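Care labels should say what happens if you ignore them

I have worked the counter at a dry cleaner in Fisport for 22 years, and most of the arguments I get into with customers start with a label. It says "dry clean only" and they want to know if it means it. Often I can't tell them. Makers print the strictest instruction they can because it costs them nothing. The customer pays for it every time the thing gets dirty.

Gert Khumalo, who trained me, used to wash plenty of "dry clean only" wool by hand in the back sink, and it came out fine. He also refused to touch certain plain cotton jackets that were marked machine washable. The glue in the collar gave out after 3 washes. 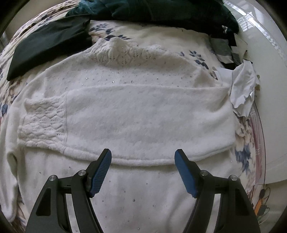
A label ought to name the weak part. If the yarn will shrink, say so. If the dye runs, say so. Take a white knit sweater with small silver sparkles scattered all over it and a patterned panel worked in near the top. The owner needs to know if the worry is the knit or the sparkles, and whether turning it inside out would be enough. One symbol with a circle in it answers none of that.

People tell me there is no room on the tag. I have cut out tags with 74 words on them in six languages, none of them useful. Two lines would do it. Stores could ask for this tomorrow, and I would like to see one of them try it with next December's sweaters.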